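Reading Serial Anime, Handout 2: Tournament Episodes

Watch the Flunuvholm qualifier before class. Note when each match starts and who is on screen when it ends.
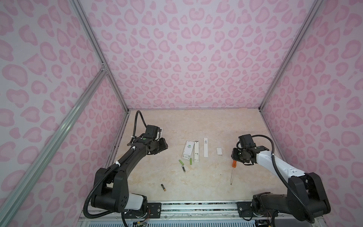 Last term's group objected that the qualifier is filler and could be skipped. Keep that complaint in mind as you watch.

A bracket gives the writers a fixed order of scenes. Early losses go to side characters — look at how Truletti's round is cut to a few shots. 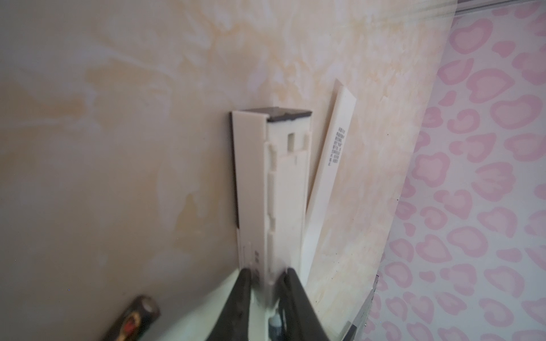

The final gets two episodes. Compare its pacing with the first round.

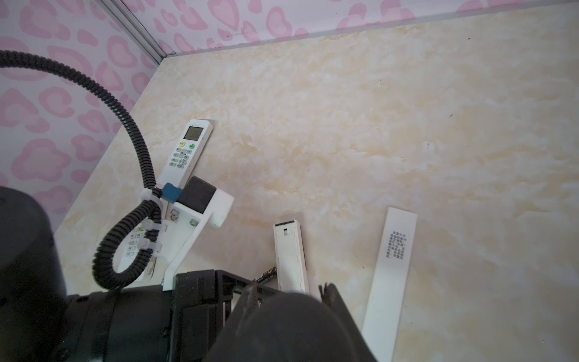
Commentators explain the rules for viewers who don't play. Mark one line that could be dropped.
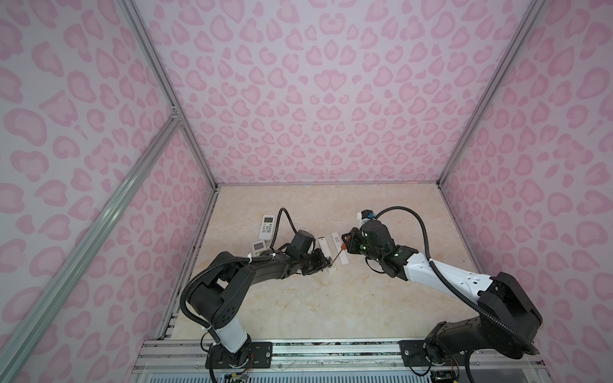
Written response: 300 words on one match, due at the next meeting.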